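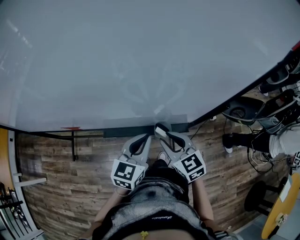

*A whiteboard on its stand, on a wood-plank floor.*

I gave up my paper diary in April, and I've been a bit lost ever since. It had been going for years (same brand, same size, always the green one) and then Kokell stopped making the refills. So I did what any sensible person would do and bought a whiteboard instead. A big one! It now lives in my hallway and I walk past it every time I want a biscuit.

The idea was simple enough. I'd write up the week, the whole household would look at it, and we'd all know who was picking up what. By the second week it said "BREAD??" in four different hands and there was a drawing of a horse.

But I've grown very fond of planning in the open like this. A diary is private, so you can carry a dentist's appointment forward for months and feel no shame at all. Put "ring dentist" on a wall and your own children start asking about it over tea.

I got curious about how other people do it, so I spent a morning at Grumel, the stationery shop in Moltthorpe that has somehow outlived two banks and a shoe shop. They stock 263 kinds of notebook. I bought three, naturally, and a wall calendar I didn't need. The woman on the till told me that lists are what people come back for – little pads, long thin pads, pads with boxes to tick. She writes hers on the back of till receipts and swears by it.

My neighbour does everything on her phone, and it pings all through dinner. My brother keeps it all in his head and missed our mum's birthday. I tried one of those Heffernan planners for a while too, the sort with a page for your goals and a page for how you feel about your goals, and I filled in January beautifully.

So the whiteboard stays. I've learnt to buy decent pens, to wipe it properly at the end of the week and to take a photo first in case I've rubbed out something that matters. The horse is still there in the corner, and somebody has given it a hat. I still haven't rung the dentist.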